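About Setano

December 2020
By Aqeel Ansari

Setano builds and tests small robotic work cells for picking, sorting and placing loose parts. The company occupies one floor of the Motaung building and employs 19 people, most of them in mechanical design and controls. We do not sell arms. We select them, mount them, write the motion and grasping software, and hand over a cell with its test records.

Our customers are mainly packaging and light assembly plants. A typical order covers one station, one family of parts and an acceptance test agreed on before any hardware is bought. Sirkton is our control software, used on every cell we deliver. Sulura is the logging tool that runs next to it and stores each grasp attempt with joint positions, gripper force and the outcome.

Visits and demonstrations

We hold an open day each July and take smaller groups by appointment during the rest of the year. Groups are limited to eight. A visit lasts 30 minutes on the test floor, followed by questions in the meeting room. Visitors see the development stations in their working state, with clamps, tape and temporary cabling, and the engineer on shift runs whatever task is scheduled for that station.

The standard demonstration is block picking from an open bin. Blocks are a poor stand-in for most production parts, but they are cheap, they do not deform, and their faces are easy to measure. They also raise the same basic problems: a block lying against a wall leaves no room for a finger on that side, and two blocks lying parallel and close together have to be separated or approached from the ends.

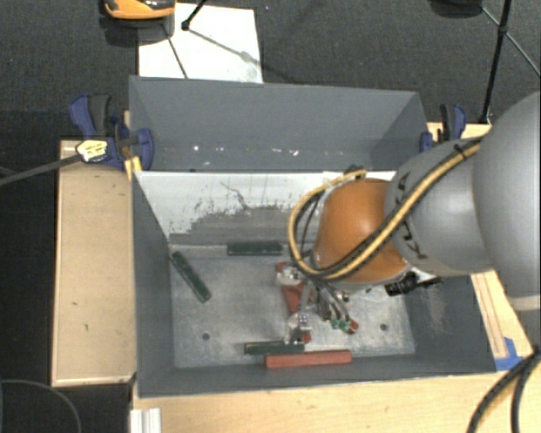

Each cycle starts with a position estimate for every block in the bin. Sirkton ranks the possible grasps, discards those that would bring the wrist or its cables into contact with a wall, and sends the first remaining candidate to the arm. If the grasp fails, the arm returns to its start pose and the estimate is repeated. After three failures on the same block the software moves on to the next one and flags the event in Sulura.

At the last open day the station logged 910 cycles. The log, including failed grasps, is available on request to anyone who attended. We do not edit it for presentation. Failure causes are coded by hand the following week, and the two most common were a finger landing on the edge of a block and a block rotating as the fingers closed.

Visitors may bring their own parts if they fit in one hand and have no sharp edges. Untrained parts are run at reduced speed, and the result should not be read as a forecast of cycle time in production. Closed shoes are required. Photography is allowed on the test floor except at stations marked as customer work.

Requests for a visit should state the group size, the type of part and any existing equipment at the plant. We reply with available times and a one-page safety sheet, to be signed on arrival.

This site uses cookies to remember your settings and measure traffic. Accept | Manage preferences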